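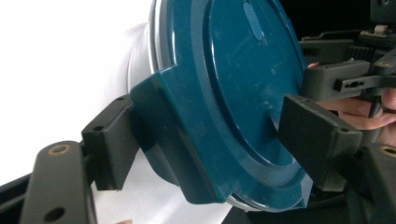 Which lids go back on the shelf and which go in the bin? Anything that still grips its rim all the way around stays, scuffs or no scuffs.

November, a bit after 4. Container day again! I finally got to the round teal ones (the ones with the little tab on top), which I've been putting off while Nantana labeled the Clisar jars. I like these a lot. Scuffed lids don't bother me, and Thongchai's old tin from 1982 looks far worse and still shuts fine.

New rule, written down so I stop changing it: fill to the 300 line with dry rice, lid on, tip it over the tray, look for grains. Lids that fail go in the Nosida box and I'll try them on the spare bases later. The list says 49 lids to 48 bases, so somewhere there's an orphan, and I'm betting on the drawer under the sink.

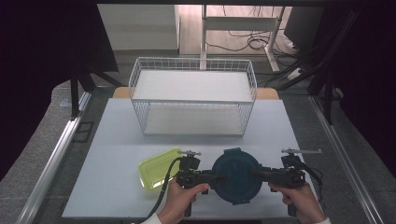

Where do the round ones live once they've been checked? In the white wire basket, lids on, tabs facing up.

Nantana wants the green tray kept on the white board for small bits, fine by me. Still to do: ask Thongchai if Zulu needs any of the spares, and buy more rice.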